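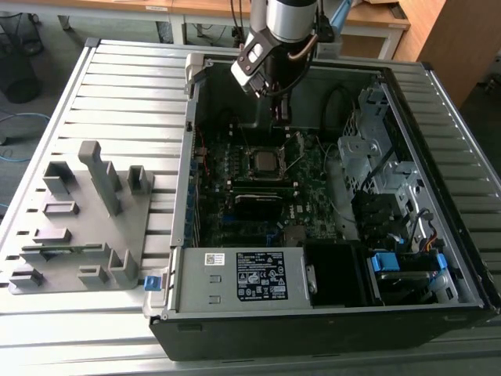

Desktop tower with the side panel off, Mamlow refurbishing shop, Feltcombe.

We visited the Mamlow open day on September 20, 2024, with a group of 30. Hok-lam Yang met us at the door and took us to the benches first.

The tower was on its side on a slotted aluminum bench. The processor sits near the center of a green Dell motherboard, held by a metal lever, with the memory just below it. The drive carrier has a blue plastic tab. Yang said the shop takes in 133 desktops in a normal month and that May was busier.

Wing-yan Siu runs the parts store in the next room. Memory is sorted by size and power supplies by wattage. Tested machines go to schools for 45 dollars each.

The tour took nearly 77 minutes. Parking is behind the building, off Kong Street.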